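Glare on a glossy marble-pattern bench top: move the lamp or change the surface?

Posted by Sidra Soomro in Workshop and Hobby Room

I have a bench 188 cm long with a glossy marble-pattern panel on top, 3 mm thick, laid loose over the frame. It wipes clean easily and I would like to keep it. The problem is the light. There is one LED lamp on a wall arm (Turnari, neutral white), mounted 142 cm above the bench and slightly behind where I stand. I get a bright patch close to whatever I am working on, and my hands throw a hard shadow across the same area. Small screws disappear in the pattern under either one.

Tried so far: lowering the lamp (smaller patch, but brighter), turning it toward the wall (too dark for soldering), and a sheet of baking paper over the lamp for one evening (better, but I am not leaving paper on a lamp).

Is this a lamp placement problem or do I need a matte top? The room has a window on the left side, no ceiling fixture over the bench.

5 replies hidden, showing most useful

Satish Nigam
Member

Both, but fix the placement first, as it costs nothing.

A glossy surface reflects like a weak mirror. The angle at which light arrives equals the angle at which it leaves, so you see the bright patch when the lamp, the surface and your eye line up. To find the bad positions, lay a small mirror flat where you work and stand as you normally do. If you can see the lamp in the mirror, the lamp is in the wrong place. Repeat at both ends of the bench.

With a wall arm, the usual cure is to bring the light in from the side, at 35 degrees or so above the bench. The reflection then goes off to the other side and misses your face. If you are right-handed, put it on the left, so the shadow of your hand falls away from the tool.

The shadow is a separate matter. A small source gives a hard edge and a large source gives a soft one. Two lamps, one from each side and each at half the output, will fill in most of it. A longer fixture also helps if it runs parallel to the front edge. Do not lower a small lamp to get rid of shadows.

Check the window too. If you work in the afternoon and it faces west, you may be blaming the lamp for something a blind would fix.

Ekrem Tekin
New member

just get a cutting mat. I had a Skondeck one, dark green, no reflections at all. cost less than a lamp

Yiğit Dağdelen
Member

Agree with Satish on the side light. A few points on the surface.

1. Matte film works, but test a corner first. Some films have a texture that holds flux residue and pencil dust, and you lose the easy cleaning.
2. Do not sand the panel. On a printed top the pattern layer is thin and you will go through it unevenly.
3. Busy veining hides small parts even with good light. A plain tray in one color solves that with no change to the lamp.
4. If the panel is loose, check that it lies flat. A slight bow gathers the reflection into a bright spot and moves it when you lean on the edge.

A glossy marble pattern with light on it:

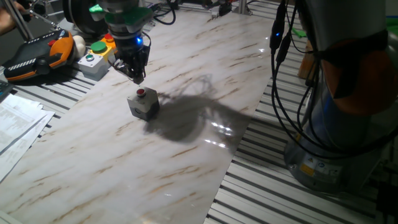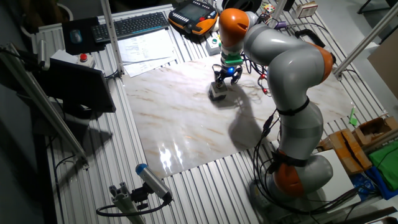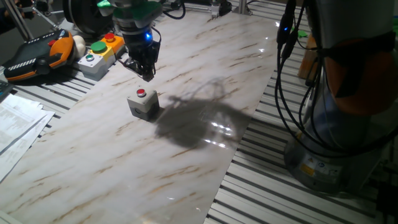

Marble-patterned surface, three views. Bright reflections and a dark shadow in all three.

Sidra Soomro
Original poster

Did the mirror test. The lamp is visible from my normal position at the right half of the bench and not at the left. I have turned the arm to the left wall bracket and the patch is off the work area. Shadow is still hard. I will add a second lamp in February and use a gray tray until then.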